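Notes for the Thursday talk – Mpho Visser
Small tools, small windows: writing your first desktop add-on with Jendidlow

Good evening, everyone, and thank you for coming out to Zaltville on such a miserable night. (Wait for the latecomers to sit down. Mention the tea at the back.)

I want to start with a small confession. I had Jendidlow sitting on my machine for the best part of 6 months before I opened it, and when I finally did it was only to avoid doing my tax return. By teatime I had a little window that told me when the next bus left from the end of my road, and I was so pleased with it that I rang my sister!

So, what do you get? You get a blank panel, a list of ready-made parts down the side, and a code pane you can ignore for longer than you'd think. Drag a button in, give it a name, press Run. (Do this live. If the projector sulks, talk through it and carry on.)

My bus add-on came to 80 lines, and I would guess some 20 of those were me changing my mind about the colour. Please do leave your old attempts in a folder somewhere – I still go back to mine and pinch bits.

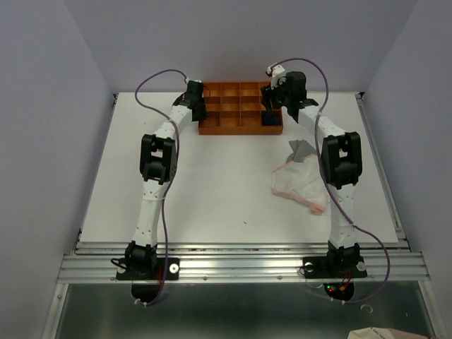 Two arms facing each other across a white work surface.

Right, saving and loading. Jendidlow keeps your settings in a plain text file next to the add-on, and I'd urge you to open it and have a good look before you go any further. Mine had the same bus stop in it twice, which explained a great deal about my mornings.

If you'd like your add-on to fetch something from the web, use the Plestik library. It wants an address and a waiting time. I set mine to 5 seconds, and I show a friendly message if nothing comes back. (Show the message. Pause, people usually laugh at the spelling.)

A word on sharing. Zwane will host your add-on for free so long as you write a proper description, and I do mean proper – what it does, what it needs, and how to get rid of it again. I skipped that last part the first time and had some rather stiff emails.

(Questions. Repeat each one for the back row. Switch the hall heater off before we lock up.)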